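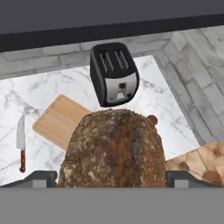
Thick slices from a round loaf keep getting stuck in the toaster

Asked by tuwilen, 12/9/21

I've been baking a big round loaf every weekend since July. It comes out fine, but the middle slices are too wide for my two-slot toaster and the crust catches on the way up. I also get one side dark and the other side pale. My toaster is a Skulen, bought secondhand with no manual. Is there a right way to cut a round loaf for toasting, or should I just use the oven?

Roland Kershaw

Cut the loaf in half first, straight down through the middle. Lay each half on its flat side and slice across from one end. You get half-moon pieces that stand up in the slot with the flat edge down. Keep them a little thinner than you would for a sandwich, and let the loaf cool all the way before you cut - warm bread tears and you end up with wedges.

If a piece does stick, unplug the toaster and let it cool before you go in after it. Wooden tongs are fine. No knives or forks, even unplugged, as you can bend the heating wires.

The pale side could be the slice leaning. Turn it around and give it a short second run. If it's always the same side of the slot with store bread too, an element may be going.

gollbridge_baker

Oven works. I do mine at 200 C on the rack, flip once, watch it near the end. Not worth it for one slice though.

mt900

same problem here, I just buy sliced now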